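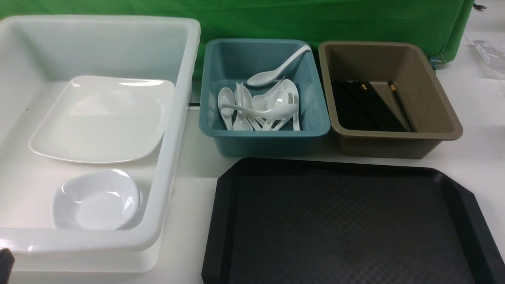
Julari table-clearing set — README

Notes on the dishes and tubs set. Read before using the files, esp. the bit on names, because the names changed halfway through and the old ones are still in a few places.

What it is

300 short recordings of crockery and cutlery being sorted into tubs and taken out again. Table-top only. No sink, no washing, no food. Clips were done in two places, Cenach and Vostbridge, same kit list at both. Cenach has the better light. Vostbridge was done in April, mostly after 4 in the afternoon, so expect it a bit dim towards the end.

Kit

Big white tub — plates and bowls. See-through-ish plastic, milky. Square dishes only in this release, white, glossy.
Teal tub — soup spoons. White plastic, the deep sort you get with noodles.
Brown tub — listed as "tan" in the older sheets. Same tub.
Black tray — for serving, rectangular.
Green cloth — hung behind the table.

Round plates were dropped. They rolled about in the big tub and the labels got in a mess. If you find "plate_round" anywhere it's a leftover, please ignore.

Folders

clips/ — the recordings, numbered from 1
stills/ — 1000 stills taken from the clips, not evenly spread
labels/ — one text file per clip
lists/ — kit lists for both places
old/ — don't use

Labels

Each line is a start time, an end time, an item and what was done with it. Times in seconds from the start of the clip. Items are plate, bowl, spoon, tray. Actions are pick, place, stack, nudge, drop.

"nudge" means moved without being lifted. "drop" is for anything let go of above the surface, on purpose or not. We argued about this and left it.

Spoons are the weak spot. They nest and lean on each other, and once there's a handful in the tub it's hard to say which one moved. So spoons have no individual numbers, plates and bowls do. If you need to follow one particular spoon this set won't help you much.

Known problems

38 clips have no end time on the last line. Treat the end of the clip as the end.
White on white. Dishes in the white tub on a white table, edges are hard to pick out, and the shine off the rims doesn't help. Outlines for bowls in stills/ were drawn by hand and are a bit generous.
Tub walls — things seen through the plastic are NOT labelled, only what shows over the rim or from above.
Colour names: teal is "green" in the first Cenach batch. Nothing to do with the cloth. Search and replace is safe in labels/ but not in lists/.
A few files are saved with the wrong line endings. Open fine in most things.

Splits

By place, not by clip. Train on one, test on the other, then swap if you've time. Mixing them gives flattering numbers, the table layouts repeat a lot within each place.

Changes

Version 2 — round plates out, square ones in. Tray added. "put" renamed to "place" everwhere, I think. Dobson sheet merged into lists/ and the seperate copy removed.
Version 1 — first lot, Cenach only.

To do

Chopsticks. Lids for the tubs. Redo the bowl outlines.
Check that the tray clips have the tray marked as empty or loaded at the start — some do, some don't.

Use

Free for teaching and research. Say "Julari table-clearing set" and give the version. Don't pass on old/ with it. Mistakes in the labels: send the clip number and the line, and it'll go in the next version.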